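# Fostik 47 Lint Roller

The Fostik 47 is a refillable adhesive roller for clothing, household linens and upholstered furniture. It is supplied by Surkeck to schools, care residences, hotels and laundry departments, and is sold singly or by the carton. The current version replaces the Fostik 11, which was withdrawn in April. Refills for the earlier model do not fit the new handle.

## Intended use

The roller removes hair, loose fibers, dust and dry crumbs from woven and knitted fabrics. It is suitable for uniforms, T-shirts, coats, table coverings, cushions and drapes. It should not be used on silk, on leather, or on any fabric with a raised metallic thread. Printed garments may be rolled freely once the print has fully cured – garments printed in-house should be left for five days before first use. 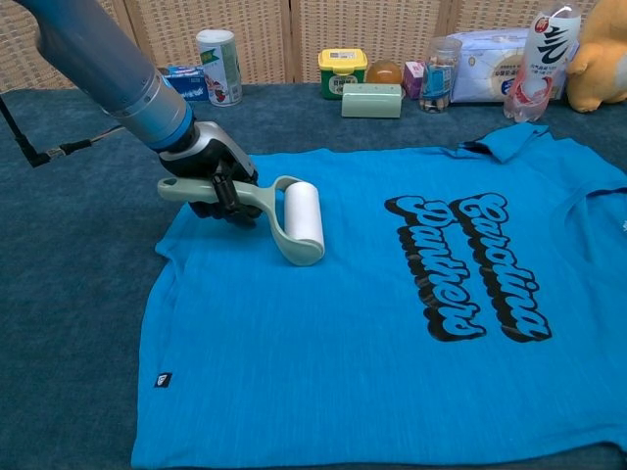 Adhesive strength is rated on the Surkeck scale from 1 to 9. The standard refill is rated 5 and is appropriate for most departments. A stronger refill, rated 9, is available for animal care facilities and for heavy outerwear. The stronger refill is not recommended for fleece or brushed cotton, as it may lift the surface of the cloth.

## Ordering information

| Item | Order code | Supplied as |
|---|---|---|
| Roller with standard refill | FK-47 | Single unit |
| Roller with standard refill | FK-47C | Carton of 9 |
| Standard refill | FK-R5 | Pack of 5 |
| Strong refill | FK-R9 | Pack of 5 |
| Wall hook | FK-H | Single unit |

Orders are dispatched from the Clakthorpe warehouse. Customers with an existing Rüegg account may continue to order under their present account number, and no new registration is required. Mixed cartons are not available.

## Directions

1. Lay the item on a flat, dry surface and smooth out any folds.
2. Roll in one direction with light pressure. On knitted fabrics, follow the length of the garment.
3. Begin at the collar and shoulders, then proceed to the body and hem.
4. When the sheet no longer picks up fibers, peel it away along the perforated line and discard it with general waste.

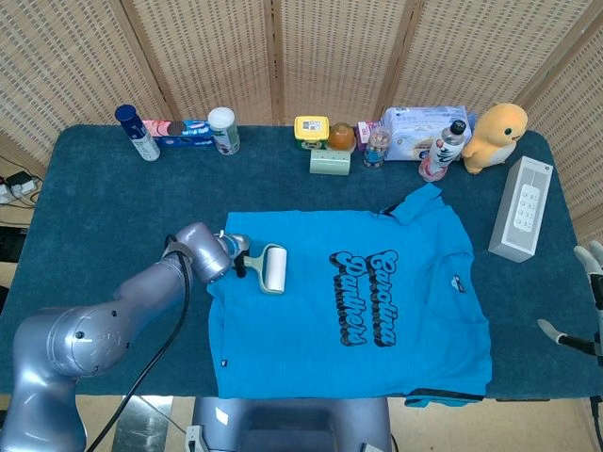

*Lint roller in use at the collar of a blue T-shirt.*

Seams and pocket edges may require a second pass. Departments that process large quantities of clothing are advised to keep one roller at each folding station and to store refills in a closed drawer.

## Care and storage

The handle may be wiped with a damp cloth and mild soap. It should not be placed in a dishwasher or soaked. Refills should be kept in their wrappers until needed, away from radiators and direct sunlight. Adhesive that has been stored in a cold room should be brought to room temperature before use – cold sheets may tear when peeled.

## Returns

Unopened items may be returned to Clakthorpe within 47 days of delivery. Opened refills cannot be accepted unless faulty. Please include the packing slip and state the order code for each item.

Page revised Jun 1, 2026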